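Flamari Listing Guide, Section 3: Putting a Seized or Unclaimed Item Up for Sale

OK, you've got your Flamari login and the item has been released to you on paper. I wrote this section after doing my first 700 or so listings the hard way, so where I sound bossy, that's why. It covers ordinary property: bikes, tools, jewelry, phones, kitchen stuff, boxes of odds and ends. Cars and anything with a title go through Section 5.

Before you start

You'll need the property tag number, the release form, and a login with seller rights. If the Sell tab is gray, your login is view-only and you'll have to ask your Flamari administrator to change it.

CAUTION: Don't list anything while an appeal or an owner's claim is still open. Flamari won't stop you! It only checks that you typed a release number, and it has no idea whether the case behind it is finished.

Creating the listing

1. Open the Sell tab and click New Item.

2. Type the tag number exactly as it's printed, dashes and all. If the item is already in Bovurex (our property room software), the description and storage shelf fill themselves in.

3. Read that description before you move on. It was written for the evidence log, and it may have a street address or somebody's name in it. Take all of that out. I rewrite mine from scratch most of the time, it's quicker than picking through it.

4. Choose a category. If you can't decide between 2 of them, go with the one a buyer would search first. A cordless drill in "Tools" sells, and the same drill in "Household, Other" sits there until September.

5. Add your photos with the Add Photos button. You can load up to 5 per item, and they show up to buyers in the order you drop them in. Drag the thumbnails around if you want a different one first.

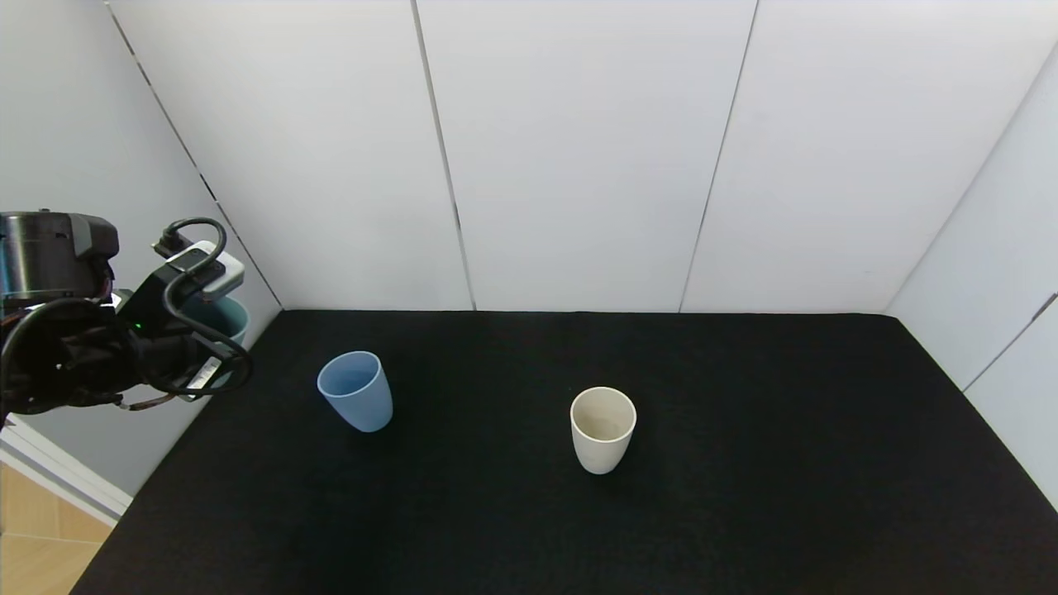
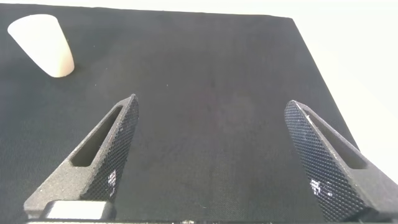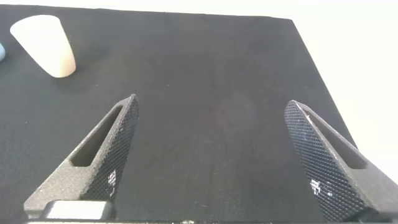

Light-colored items on a black surface.

6. Under Condition, pick Used, Untested, or Parts Only. I lean on Untested a lot. If I haven't plugged it in and watched it run, it's Untested, even when it looks brand new.

7. Set the opening bid. Flamari suggests a number from past sales, and you're free to ignore it. For small things I like a low start, because (in my experience anyway) two bidders will find the right price on their own.

8. Choose the pickup point. We have the front counter at Wei and the warehouse at Illau. Pick the one where the item is physically sitting. Please. Moving a treadmill between buildings for a buyer who drove to the wrong one is no way to spend an afternoon.

9. Click Preview, read the whole thing once as if you were the buyer, then click Publish.

NOTE: You can fix typos after publishing, but the opening bid locks as soon as the first bid comes in. If it's badly wrong, cancel the listing and start over with the same tag number.

Phones, laptops and anything with memory

Wipe it first and attach the wipe certificate in the Documents box. If the device can't be wiped, it doesn't get sold, it goes to the shredding bin, and you close the tag in Bovurex with the code DESTROYED.

When the sale ends

The winner gets an email right away and has 3 business days to pay. You'll see the item turn from yellow to green on your dashboard once the money clears. Until it's green, it stays on the shelf, no matter how nicely they ask at the counter.

At pickup, check the buyer's ID against the name on the receipt, have them sign the handover slip, and scan the slip into the listing. Then mark it Collected. If you forget that last click, the system keeps emailing them reminders, and they will call you about it.

If a winner never pays, click Offer to Next Bidder or Relist. Both are under the little gear icon at the top right of the listing. Refunds and disputes are in Section 4.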